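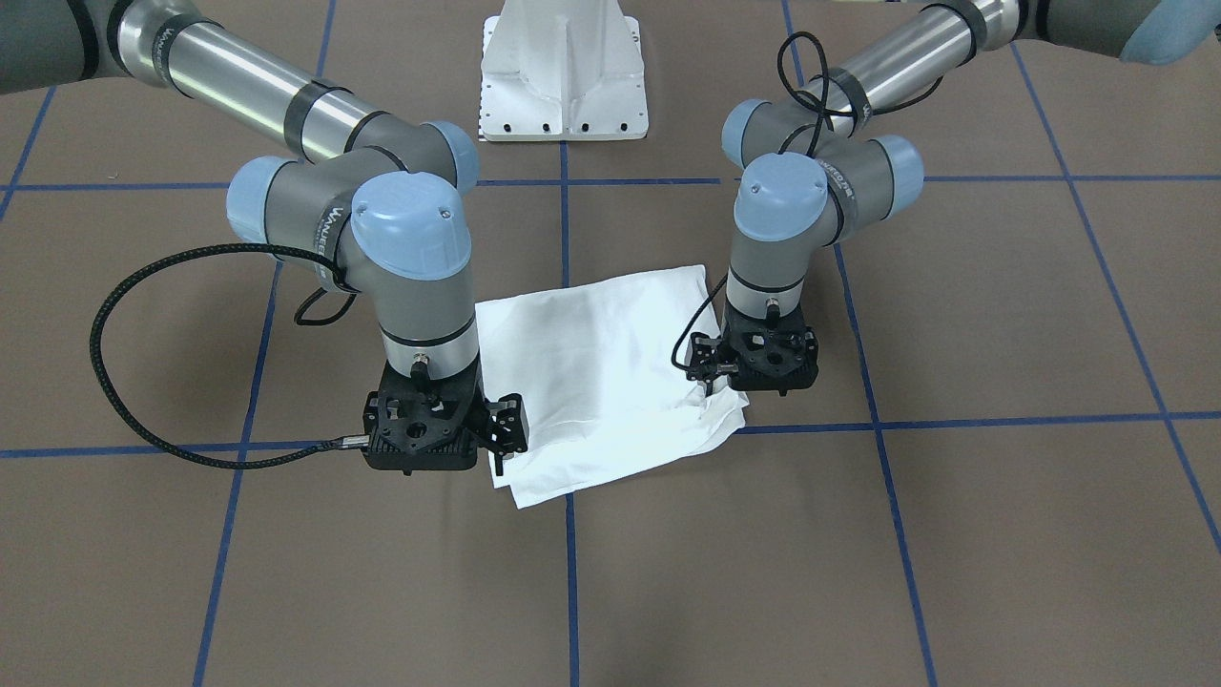

Folding talk, Tirnville, 2023-06-10. Keep to 28 min, leave 10 for questions.

Open with the linen cupboard story (short version!! Theda has heard the long one). Ask who folds straight from the dryer. Hands up. Who leaves it in the basket til morning. More hands.

Main point - a crumpled cloth has no front, no top, no obvious corner. So where do you start? Find one corner. Run the edge thru your fingers to the next one. Then lift, shake, lay flat. Don't smooth it before you have both corners, waste of time.

Say the bit about white cloth. Folds hard to see on white, edges too. Side light helps. Plain brown paper on the table helps more, taped lines good for squaring up an edge.

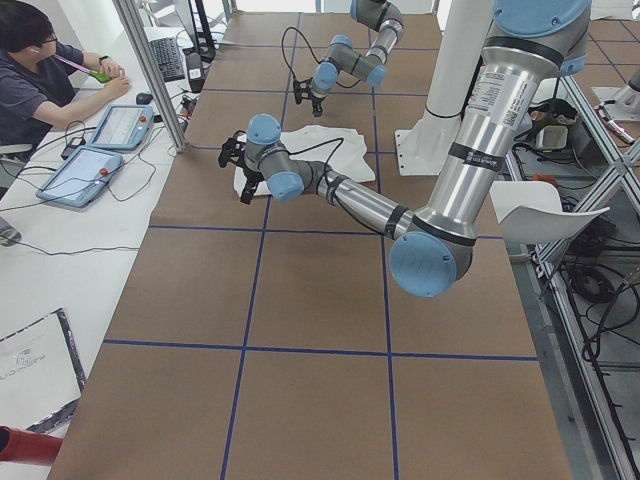

Next - small cloths vs big. Napkins: halves, then halves. Tea towels: thirds the long way, Mpho does them in half, fine, don't argue. Fitted sheets - NOT today, send them to Emilian's session.

Handouts, 40 copies, by the door. Mention Fitska lent the tables.

Practice round if theres time. 7 cloths per group, one person folds, one watches the corners, then swap. Marius has the spare cloths. Collect them before questions or they walk off.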